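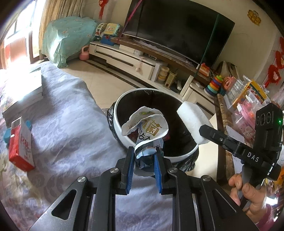
Small Venue Music and Its Audience: A Study of Live Sets at the Trada
Student project report, Popular Music and Society module
Areti Gavalas

1. Introduction

This project looks at how people who go to small concerts find out about them, what they expect when they get there, and whether they come back. Most of the reading for the module deals with arena and stadium shows. I wanted to study the other end of the business, where the band carries its own amplifiers in and the person on the door may also be doing the lights.

The venue is the Trada, a former bus drivers' social club with a standing capacity of 108. It has a low stage, one bar and a sound desk at the back next to the cloakroom. Concerts run from February to June and start at 8 in the evening, with doors half an hour earlier. I attended nine concerts between February and June and handed out a questionnaire at each.

My research questions were:
How do audience members hear about a concert at a small venue?
How much do they know of the music before they arrive?
What do they say makes them likely to return?

2. Background

Writing on live music often treats the audience as fans who already know the songs. At a large show this is a fair assumption, as tickets are bought months ahead and cost a lot. At a small venue many tickets are bought on the door, and there are usually two or three acts on the bill. People may have come for only one of them, or for none.

The seminar reading also made a distinction between listening and attending. A person can attend a concert mainly to see friends and still hear all of it. I found this useful when writing the questions, and I asked about company and music separately.

3. Method

The questionnaire had one side of A5 and took two or three minutes to fill in. I gave it out during the changeover between the support act and the main act, when the house lights were up. Pilot copies used at the first concert had a question about income, which several people left blank, and I removed it.

Across the nine concerts I collected 214 usable forms. I also made notes on each set: length, number of songs, how much the performers spoke, and how full the floor was at the start and end.

Finally I carried out short interviews with two of the acts. Flasora are a four-piece who play slow guitar music with a violin. Vudon is a solo electronic act who performs with a sampler and a microphone. Both were interviewed after their sets, in the corridor behind the stage. The interviews were recorded on my phone with permission.

4. Results

4.1 Finding out about concerts

The most common answer was "a friend told me", given on 97 forms. The venue's own mailing list came second with 51. Social media posts by the band came third with 38. Posters were mentioned on only 12 forms, although the Trada prints a monthly poster and puts it up in the shops along the main road. The remaining 16 gave other answers, such as walking past and hearing the soundcheck.

The mailing list had 2,511 addresses in June, according to the venue.

4.2 Knowing the music

Just under half of those who answered had heard at least one song by the main act before coming. For support acts the figure was much lower. At the Vudon concert most of the audience had come for the support, a local indie band with a lot of friends in the room, and the floor thinned out during the changeover. By the third song of the main set some of them had come back in from the yard.

Flasora had the opposite experience. They were the last of three acts, started 25 minutes late, and the floor was fuller at the end of their set than at the beginning. Their set was eight songs long, and they spoke between only two of them. In interview the singer said that talking made her lose her place, and that the violin needed retuning often enough to fill the gaps anyway.

4.3 Coming back

People were asked to tick up to two reasons that would bring them back. Sound quality and ticket price were ticked most. "Seeing the same band again" came lower than I expected. Several people wrote comments in the margin asking for earlier finishes, as the last bus leaves at 11.10 and the main act is often still playing.

5. Discussion

The results suggest that the audience at the Trada is attached to the venue at least as much as to any one act. Many of those on the mailing list come to see bands they have never heard. This differs from the picture in the reading on stadium tours, where the performer is the whole reason for the journey.

Word of mouth matters a great deal, but it favours acts with local friends. Vudon had travelled a long way and had no such group. In interview he said he had stopped judging a night by the size of the crowd and looked at how many people stayed to the last track.

The question of transport came up without my asking about it. I would include it in any further study.

6. Limitations

The forms were given out during changeovers, so people who went outside at that point were missed. Some regulars may have filled in a form at more than one concert. Two of the nine nights were poorly attended because of heavy rain. Two interviews are too few to say much about performers in general.

7. Acknowledgements

Thanks to the staff of the Trada for letting me in free, to both acts for their time, and to my supervisor, Dr Vishwakarma, for comments on the first draft.

Appendix A: Questionnaire (final version)
Appendix B: Set notes, concerts 1 to 9
Appendix C: Interview consent form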